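Chapter 12
Stirring, and what it is supposed to do

Most recipes end a step with the words "stir well", and most cooks obey without asking what the words mean. How long is well? The Trevow household manual collects 283 instructions that mention stirring, and only two of them give a time. The rest trust the reader to know, and I doubt that the reader does.

This chapter takes a dull case on purpose: a spoon, a bowl and something to mix. We shall ask whether the shape of the bowl matters as much as the kitchen shops claim, and whether an upright spoon does a worse job than a slanted one. Bañez says that it does. The evidence offered is thin, and the trials behind it used a single bowl.
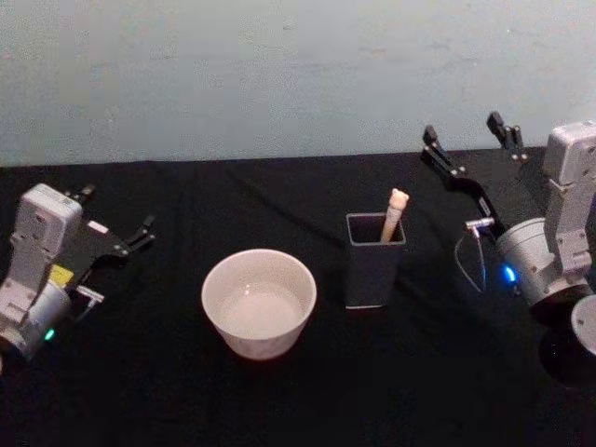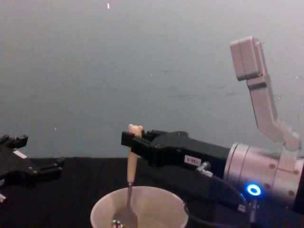
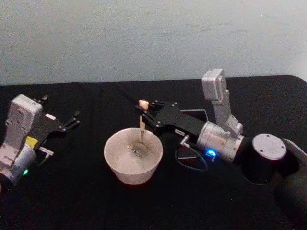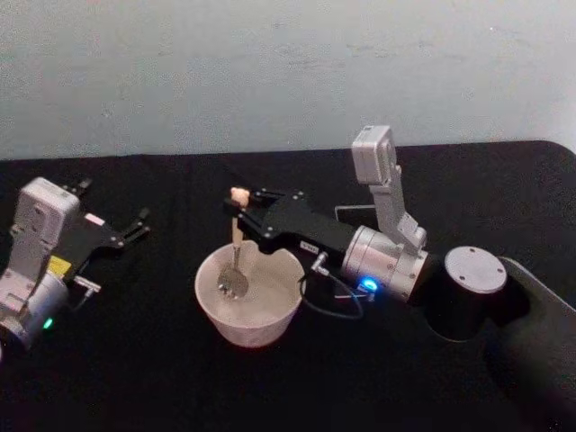 A bowl on black cloth (first, third), and a spoon held upright (second, fourth).

Before reading on, put a little sugar into cold water and stir it for about 2 minutes. Write down when you first think that it has dissolved, then leave it alone and look again. Many people call it done too early. A clear surface says very little about what is lying at the bottom.

Section 12.1 looks at the Joltov test, which is quoted far more often than it is repeated. Keep your notes from the sugar trial, as you will need them there.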